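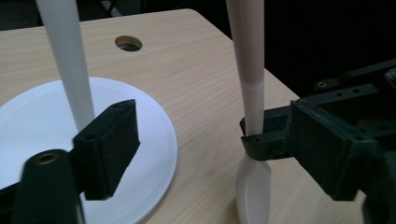 4. Setting up the lamp on the desk

Read this section through once before you start. You need the desktop already fixed to its legs (section 3), the Gretadier table lamp in its carton, and a Phillips screwdriver. Allow twenty minutes.

4.1 Before you begin

The Wiltadska desktop is supplied with one round cable hole. The hole is cut at the factory and goes all the way through the board. Do not enlarge it. The edge inside the hole is raw wood with no coating and will swell if water is left standing in it.

Check the following:

The desk stands level and does not rock. If it does, go back to step 3.8 and adjust the feet.
The cable hole is on the side nearest the wall. If it faces you, the top has been mounted backward and must be turned.
No cable tray screws are sticking up through the top.

The lamp carton contains the base, the stem, the shade, the driver unit with its cord, one center bolt, one washer and a felt ring. The bulb is not included.

4.2 Assembling the lamp

1. Lay a towel or the foam sheet from the carton on the desktop. The base is painted metal and its lower edge can scratch the finish until the felt ring is on.

2. Turn the base upside down on the towel. Peel the backing from the felt ring and press it down all the way around, starting at the notch where the cord comes out.

3. Hold the stem with the narrow end toward the base. The wide end takes the shade. Stems fitted upside down are the most common reason lamps come back to us.

4. Feed the cord down through the stem and out through the center of the base. Pull gently until there is no slack inside.

5. Slide the washer over the cord, then the center bolt. Tighten by hand, then a quarter turn with the flat wrench. Do not go further. The thread in the stem is soft.

6. Lay the cord in the channel under the base and bring it out through the notch.

7. Stand the lamp upright. The base should sit flat with no gap at the rim. If you can slide a sheet of paper under one side, the cord is out of its channel.

Note: Fit the shade last, after the cord has been run. It is easier to move the lamp without it.

4.3 Choosing the position

Put the lamp to the left of the cable hole if you write with your right hand, and to the right of it if you write with your left. This keeps the shadow of your hand off the page.

Keep the whole base on the desktop. It must not hang over the front or side edge. Do not set the base over the cable hole. The cord will be pinched against the rim, and the lamp will not stand flat.

For a monitor, leave enough room behind the base to tilt the screen. If you use the Yammine clamp arm, install the arm first and the lamp second.

4.4 Running the cord

1. Unplug the lamp.

2. Drop the plug through the cable hole from above. The standard plug passes through without removing anything. The driver unit also passes, but only on end.

3. From under the desk, pull the cord until the part on the desktop lies flat between the base and the hole. Leave enough to slide the lamp a hand's width in any direction.

4. Rest the driver unit in the cable tray. Do not leave it hanging by the cord.

5. Loop the extra cord loosely and fasten it with the hook-and-loop strap. Do not use wire ties.

6. Press the cable cap into the hole with its slot facing the lamp. The cap is a push fit and needs no glue.

CAUTION: Do not run the lamp cord and a heater cord through the same hole. Do not plug a space heater into the tray outlet strip.

CAUTION: Keep drinks away from an open cable hole. Liquid that runs through it will land on the outlet strip. If this happens, switch off power at the wall before you touch anything under the desk.

4.5 Bulb and first use

Use an LED bulb with a medium base. Any bulb up to 600 lumens is suitable for reading and paperwork. We suggest a color temperature of 3,000 K for evening use. Do not exceed the wattage printed inside the shade.

1. Screw in the bulb with the lamp unplugged.
2. Set the shade on the collar and turn it clockwise until it clicks.
3. Plug in the lamp and press the switch on the cord once.

If the lamp does not light, check the outlet with another appliance, then the bulb, then the connector at the driver unit. This connector can work loose when the cord is pulled through the hole.

4.6 Care

The wood grain varies from one top to the next and is not a defect. Expect a slight change in tone during the first months, more so near a window. Move the lamp now and then during this time. Otherwise a paler or darker circle may show where the base has been standing.

Wipe the desktop with a damp cloth along the grain and dry it right away. Do not use scouring powder, ammonia or silicone polish.

Dust the lamp base and stem with a dry cloth. White paint shows fingerprints near the rim, and a drop of dish soap on a damp cloth will take them off. Check the center bolt once a year. If the stem leans or turns in the base, unplug the lamp and repeat step 5 of section 4.2.

Dust also collects in the cable hole. Lift the cap and use the crevice tool of a vacuum cleaner. Do not push a wet cloth into the hole.

4.7 Spare parts

Quote the part number when ordering from Wamach Parts Service.

Cable cap with slot: 2,000
Lamp hardware bag (center bolt, washer, felt ring): 3,530

Stems and bases are sold only as a pair. Cable caps from desks with the older, smaller hole do not fit this top. Questions about the desk and lamp set can be sent to Forough Rezaei at the parts counter, mornings only. Please have the label from the underside of the desktop at hand.

Go on to section 5 if you are adding the drawer unit.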